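Cloddale Home Help > Kitchen > Storage and bins

Steel lid on white canister no longer seats evenly

Posted by tarn_end, October 29, 2025

I have a white round storage canister with a brushed stainless lid and a black rubber gasket between the two. It is sold under the Wadia name, and I use it for ground coffee. Until September the lid went down with a firm push and stayed level. It now sits high on one side. If I press the high side down, the opposite side lifts slightly within a minute or so.

I have washed the lid in warm water and washing-up liquid, dried it and tried again. No change. The gasket does not look split. I can't see a dent in the steel, though the finish makes it hard to judge, as the reflections move about whenever I turn it.

Is this the gasket, the lid or the body? I would prefer not to replace the whole thing, as the spare gasket is listed separately and costs much less. Also, is there anything I should put on the rubber?

3 replies

hallbeck43

Most likely the gasket. Rubber rings of this kind take up a permanent set after enough time under compression, and coffee oil makes them swell. A swollen ring is slightly too long for its groove, so it buckles outward at one point and the lid rides up there.

To check, take the ring off completely. Do not use a knife or a screwdriver, which will nick the rubber or scratch the rim. Push it sideways with both thumbs until a loop stands clear, then pull the loop round. Lay the ring on a flat worktop without stretching it. A sound ring lies flat and forms a fair circle. A swollen one will show a wave, and it will not go back into the groove without leaving a small surplus.

Next, put the bare lid upside down on a sheet of glass or a flat hob and press at several points round the edge. If it rocks, the rim is bent. If it does not rock, the lid can be ruled out.
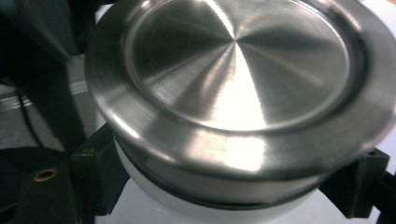
With a spun finish the bright and dark sectors are no guide to flatness. They come from the fine circular lines left by finishing and they will shift as you turn the lid under a lamp. Look along the step between the inner disc and the outer flange, where a dent will break the line of the highlight. A fingertip run round the underside of the rim is a better test than either.

Clean the groove while the ring is off. Old coffee packs into the bottom of it and sets hard. A wooden cocktail stick and a damp cloth will shift it. Let everything dry fully before refitting. Start the ring at one point, press in the point opposite, then the two quarter points, and work the slack in evenly between them. If you start at one place and run round, all the slack ends up at the finish and you get the same high spot again.

pollard_row

Had the same thing with a flour bin. Turned the gasket over and it was fine. Worth a go before you spend money.

istell_spares

Turning it over works only if the section is symmetrical. Many are not: one face has a lip that must point towards the body. Check the profile at a clean part of the ring before you try it.

On the last part of your query, do not use petroleum jelly or cooking oil on the rubber. Both can soften some compounds, and cooking oil goes rancid next to coffee. A trace of food-safe silicone grease, wiped on and then mostly wiped off, is enough. Plain water is adequate for fitting.

If you order a replacement, measure the groove and not the old ring, which may have grown. The Istell catalogue lists a black ring under 3919 that fits several round canisters, including some sold as Tarar. Compare the section as well as the diameter. A ring 3 mm thick will not seat in a groove cut for 2 mm, however hard you press.

tarn_end

Ring off and laid on the worktop. There is a clear wave in it, and the groove had a hard brown crust along one side. The bare lid does not rock on the hob. The section has a lip on one face, so I have not turned it over. I will measure the groove and order a new ring.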